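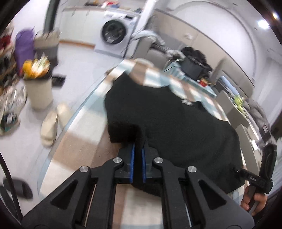
How often should the pads on a hand-held gripper be changed?

We change them when the gripper starts to lose thin cloth, and we check for this at the start of every working day. At Flundivham the longest any pair has lasted is 719 garments, and the shortest was 36, after somebody cleaned them with the wrong liquid.

This month I was asked by several readers to write down how we look after pair number two, the grippers we use for clothes folding. The pair is used by one person, one gripper in each hand, on a normal table at home. Pair two has gone to Maham Soomro's group since April, and most of what follows comes from her notebook.

The pads first. Ours are bright blue and they sit on the inner faces of the two fingertips, where the cloth is pinched. Black knitwear is the hardest test for them, for it leaves small fibres on the surface and after some time the pad becomes smooth to the touch. Maham wipes both pads with a damp cotton cloth, lets them dry in the air and then closes the jaws on one layer of an old T-shirt. If she can pull the T-shirt out with two fingers, the pads are finished. Always change the left and the right together. A new pad against an old one will turn the cloth a little when it closes, and later you will see it in the recordings as a fault of the hand.

Then the joints. The linkage turns on silver pins, two near to the fingers and two farther out, lower down. The outer ones become loose earlier in our experience. Hold the body still and try to move one fingertip up and down. If you feel play, take off the plate on that side and tighten the pin by a quarter turn, not more. We do not use oil. In January we tried a light oil on the outer pins and it was a mistake – the fluff from the clothes stuck to it and the left jaw was closing slower than the right. It took Maham one afternoon to clean it.

The cable is my own worry. It should leave the gripper in a wide curve and have enough length for the arm to reach over the whole table. Please do not wind it around the wrist. We have lost two connectors in this way, both from Quintero, and the new ones needed three weeks to arrive.

After any of this work the opening must be set again. Close the jaws fully, write down the zero, open them fully, and repeat it five times. We do this for both grippers even when only one was repaired. The Rinik software will accept a zero which is a little wrong, so compare the number with the last one in the notebook before you press save.

New pads for both pairs were ordered from Brinano and are in the second drawer, in the bag with my name on it. If you take the last set, write to me the same day.

Antigoni Christodoulou
13 March 2018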